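Kerkent Giving Circle: Frequently Asked Questions

These are the questions which people send us most often before they join.

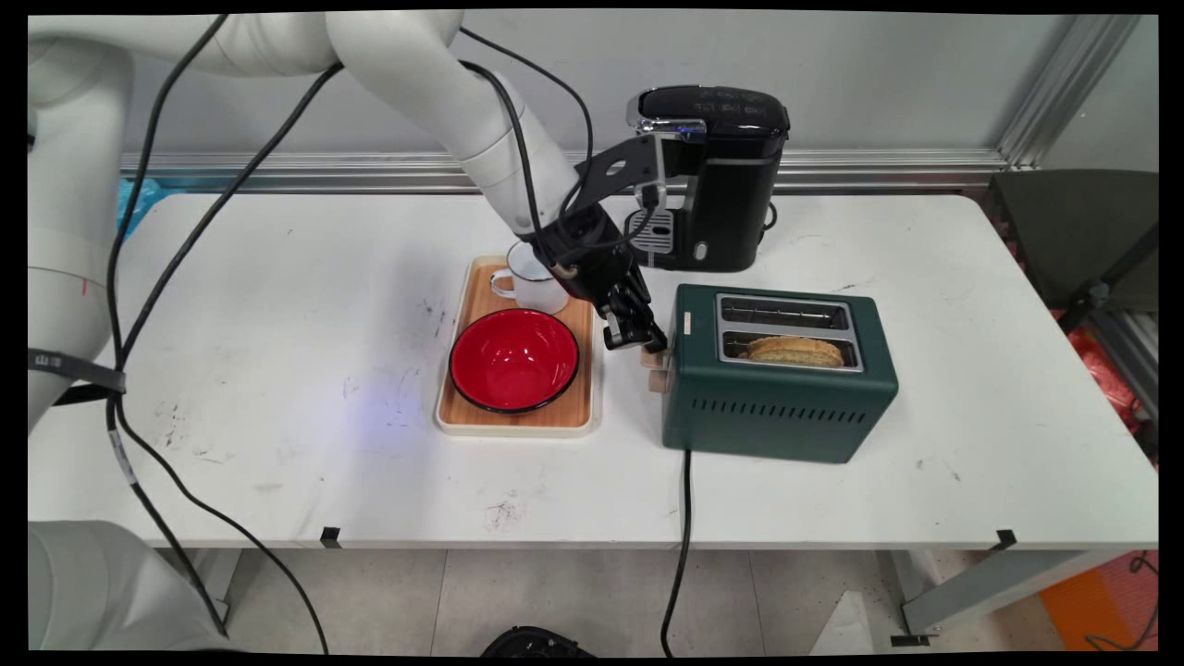

What does the circle do?
We collect small monthly gifts from our members and give them as grants to young people who want to start a project in their own neighborhood.

How much do I have to give?
The lowest gift is $10 a month. Many members choose $20. You can change the amount at any time.

Who can ask for a grant?
Any person between 16 and 25 who lives in Kerkent or Mirani. Groups are also welcome, but one person must sign the form.

How big is a grant?
The largest we gave until now was $605, to Kamrul Majumder for his reading evenings in Mirani. The smallest was $504.

When do you decide?
Two times a year, in May and in November. Every member has one vote, no matter how much he or she gives.

Can I give to one certain project?
Not at the moment. All gifts go into the same fund.

Do I get a receipt?
Yes, by email in January. If you need it on paper, please write this to us.

Can I stop my gift?
Yes. Send a short message to Reto Auer before the end of the month, and the next payment will not be taken.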